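Why I stopped setting yearly goals

In March I threw out a list I had carried from one notebook to the next for a long time. It had 29 goals on it. Some were small, like learning to fix the back gate, and some were the kind you put down because everyone does: get fit, read more, be better with money. I had finished two of them, and one of those was the gate.

I work in the office of a small distribution company in Jurthorpe. We went through a reorganization last year, and part of it was a workshop on managing change. I didn't expect much. The person running it, Ese Akande, spent the first hour asking us to write down what we did the day before, in order, with times. No goals, no vision statement, just the day.

Mine was embarrassing to read. I had checked my email before getting out of bed, skipped breakfast, answered the same question for three different people, and gone home with the one thing I had planned to do still sitting on my desk. Nothing on my list of goals had any connection to that day. I could have had a different list, or none, and the day would have been the same.

Ese's point was that a large change is made out of a day like that one, and you have to find a spot in it where something can be moved. She told us to choose a spot so small that it felt silly. I chose the email. I put the phone in the kitchen at night and bought a cheap alarm clock.

It took me a while to see any difference. The first week I mostly walked to the kitchen and stood there reading email in my socks. The second week I made coffee first. By the end of the month I was eating breakfast, and I had started writing the one thing for the day on a card before I left the house. 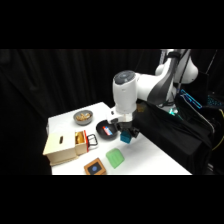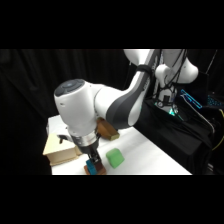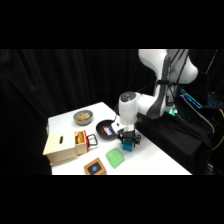
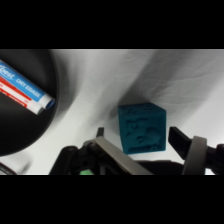 The blue-green cube up close in the last one.

The card is the part that stuck. It gets one line. If I write two lines I tend to do the easier one and feel finished. I keep the old cards in a shoebox, and when I went through them last night there were 223. On plenty of them the line isn't crossed out. I used to think a missed day meant the system was broken and I needed a new one, so I would go looking for a new one, and that could use up a whole weekend. Now I write the same line on the next card and go to work.

I have also tried doing this with other people, with mixed results. My team at work agreed to start each morning by saying the one thing out loud. It went well until we got busy, then people started listing everything they had to do, and it turned into a regular meeting. We dropped it. A smaller version came back later, when two of us started leaving our cards where the other could see them. That has lasted longer than the meeting did.

My brother in Stendum thinks the whole thing is too small to matter. He says a person who needs a different job should go and get a different job. He may be right about that. I did think about leaving during the reorganization, and no card was going to settle that for me. But I thought about it more clearly once I was sleeping properly and knew what I did with my hours.

A few people asked what I use. The cards are plain index cards, sold in packs of 200, and I write on them with whatever pen is nearby. I tried a planner for a while and went back to cards. The planner had a page for yearly goals at the front and I kept filling it in.

The next spot I want to work on is the hour after dinner. So far I have written down what happens in it for a week, and it is mostly television and looking for my glasses. I'll post again when I have picked something to move.

Posted November 2023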